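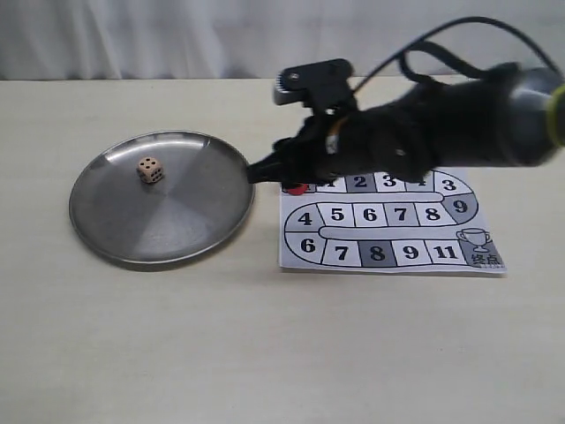

Por que lançar o dado num prato, e não diretamente sobre a mesa?
Porque a borda retém o dado, e o resultado fica à vista de todos os participantes, sem buscas debaixo das cadeiras.

A questão parece menor, mas ocupou boa parte da primeira reunião do programa de jogos de mesa da Biblioteca Vallbridge, criado em novembro para levar tabuleiros de papel às salas de leitura e aos centros de convívio do município. O acervo reúne hoje 600 tabuleiros impressos, que circulam em envelopes acompanhados de um dado, das peças e de uma folha de regras.

A coordenadora do programa, Su-bin Nam, defende o tabuleiro impresso pela facilidade de reposição. «Um tabuleiro de papel gasta-se, dobra-se, apanha café. Imprime-se outro e a partida continua no dia seguinte», afirma. No último ano foram registados 2.170 empréstimos, a maioria para uso doméstico.

O prato de aço inoxidável entrou no conjunto por sugestão de Volodymyr Moroz, responsável pela sala de Clokum. Redondo, raso e de rebordo levantado, existe em quase todas as cozinhas e lava-se com facilidade. Tem, contudo, um inconveniente: o ruído. Nas salas onde há leitores a trabalhar, recomenda-se um círculo de feltro no fundo – solução adotada também em Seok, onde as sessões decorrem ao fim da tarde.

Quanto ao dado, o programa dá preferência aos de madeira clara, com pontos pretos e cantos arredondados. O contraste favorece a leitura por pessoas com visão reduzida. Um lançamento só é válido quando o dado assenta por inteiro numa das faces; encostado ao rebordo e inclinado, repete-se. Se saltar para fora do prato, repete-se igualmente, e o jogador conserva a vez.

A disposição da mesa segue uma regra simples. O tabuleiro fica estendido numa superfície lisa, com o prato ao lado, de modo que ninguém tenha de passar o braço sobre as peças. Para grupos de 6 jogadores, Min-kyu Son aconselha 2 pratos, um em cada extremo.

Os envelopes podem ser requisitados ao balcão, mediante cartão de leitor, e devolvidos em qualquer das salas aderentes.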